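손에 쥐는 그리퍼 키트 '폴루라', 천 다루기 작업으로 첫선

5/29/23

로봇 팔 없이도 로봇용 조작 데이터를 모을 수 있는 핸드헬드 그리퍼 키트 '폴루라(Pollura)'가 나왔다. 만든 곳은 소형 로봇 부품을 설계해 온 시세티(Sisetti)다. 양손에 하나씩 쥐고 평소 집안일 하듯 움직이면 그 동작이 그대로 기록되는 방식인데, 기자도 직접 잡아 보고는 꽤 들떴다. 처음 몇 분은 손이 헛도는 느낌이 들다가 어느 순간부터 집게 끝이 손가락처럼 느껴진다!

기본 세트에는 그리퍼 2개와 연결 케이블, 기록용 소프트웨어 사용권이 들어 있다. 가격은 3180유로. 로봇 팔 두 대를 갖추고 원격 조종 장비까지 들이는 비용을 생각하면 작은 연구실도 한번쯤 계산기를 두드려 볼 만한 금액이다. 노트북과 작업대는 따로 준비해야 한다.

시세티가 이번 공개에서 앞세운 과제는 컵 옮기기나 블록 쌓기가 아니라 천이었다. 로봇을 만져 본 사람이라면 알겠지만 천은 정말 까다롭다. 잡을 때마다 모양이 바뀌고, 한쪽을 들면 다른 쪽이 따라 올라오고, 겹친 자락은 어디가 끝인지 눈으로도 헷갈린다. 제품 총괄인 라디미르 뎀첸코는 "단단한 물건으로 시연하면 보기에는 깔끔하지만 우리가 궁금했던 건 그게 아니었다"며 "수건 한 장을 제대로 집는 손맛이 살아 있어야 이 키트를 내놓을 수 있다고 봤다"고 말했다.
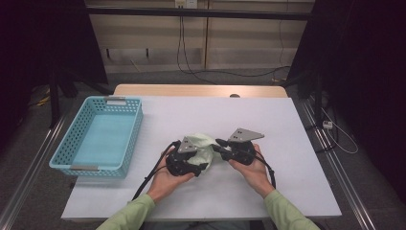
양손을 같이 쓰는 동작에서 폴루라의 장점이 잘 드러난다. 한 손으로 천을 누르고 다른 손으로 자락을 찾아 들어가는 동작은 조이스틱이나 원격 조종 장치로 하면 답답하기 짝이 없다. 그런데 폴루라는 사람이 직접 쥐고 있으니 힘을 얼마나 줄지, 언제 놓을지를 머리로 따지기 전에 손이 먼저 안다. 기자는 행주 접기를 맡아 보았는데 첫 번째는 엉망, 두 번째는 그럭저럭, 그다음부터는 옆 사람과 이야기를 나누면서도 접을 수 있었다. (모서리를 딱 맞추는 건 끝내 실패했다. 맨손으로도 잘 못 접는 편이라 장비 탓을 하기는 어렵다.)

먼저 써 본 곳의 반응도 좋은 편이다. 생활 보조 로봇을 개발하는 세르클로(Serklow)는 출시 전 시험판으로 빨래 정리와 식탁 닦기 동작을 2401회 기록했다. 이 작업을 이끈 케루보 마코카 연구원은 새로 온 사람도 25분 정도의 연습 시간이면 혼자 기록을 시작하게 했다고 전하려다 "정확히 25분으로 일정표에 못 박아 두었다"고 고쳐 말했다. 그는 "예전에는 장비를 잘 다루는 사람이 자리를 비우면 그날 수집이 멈췄는데 이제는 돌아가면서 한다"며 "사람마다 천을 잡는 버릇이 달라서 기록을 돌려 보는 재미도 있다"고 덧붙였다.

소프트웨어는 군더더기가 없다. 녹화를 시작하고, 동작을 마치고, 마음에 안 들면 버린다. 화면에는 양쪽 집게가 벌어진 정도가 그래프 두 줄로 나타나고, 나중에 구간을 잘라 이름을 붙일 수 있다. 잘못 시작한 기록을 단축키 하나로 지우는 기능이 특히 반가웠다. 이런 작업은 수백 번씩 되풀이하는 일이라 클릭 한 번 줄어드는 것이 크게 다가온다. 메뉴는 아직 영어뿐이고, 한국어 설명서는 8월에 나온다고 한다.

아쉬운 점도 있다. 현재 판은 유선이다. 크게 팔을 돌리는 동작을 하다 보면 케이블이 신경 쓰이고, 작업대를 벗어나 방을 가로지르는 일에는 맞지 않는다. 오래 쥐고 있으면 손목이 뻐근해지는 것도 사실이다. 기자는 한 시간쯤 쓰고 나서 손을 털어야 했다. 뎀첸코는 무선판을 준비하고 있느냐는 질문에 웃으면서 "요청이 가장 많은 항목"이라고만 답했다. 손이 작은 사용자를 위한 얇은 손잡이는 이미 설계를 마쳤고, 별매품으로 먼저 나올 예정이다.

집게 끝을 갈아 끼울 수 있다는 점도 눈여겨볼 만하다. 천이나 종이처럼 얇은 것을 다룰 때와 병처럼 둥근 것을 잡을 때 서로 다른 끝을 쓰면 된다. 교체용 부품은 슬로바키아의 가공 업체 심코(Šimko)가 맡아 만들고, 도면이 공개되어 있어 3D 프린터가 있는 곳이라면 직접 뽑아 써도 된다. 세르클로 팀은 벌써 양말 전용 집게 끝을 만들어 쓰고 있다는데, 마코카 연구원에 따르면 양말 짝 맞추기가 수건 접기보다 훨씬 어렵다고 한다. 그 도면도 곧 사용자 게시판에 올라온다.

주문은 시세티 홈페이지에서 받고 있다. 학교와 비영리 연구실은 구매 전에 기본 세트를 빌려 써 볼 수 있으며, 대여 신청서에는 어떤 작업을 기록할지 한 줄만 적으면 된다. 구매자에게는 세르클로가 모은 빨래 정리 기록 가운데 일부가 연습용 자료로 함께 제공된다.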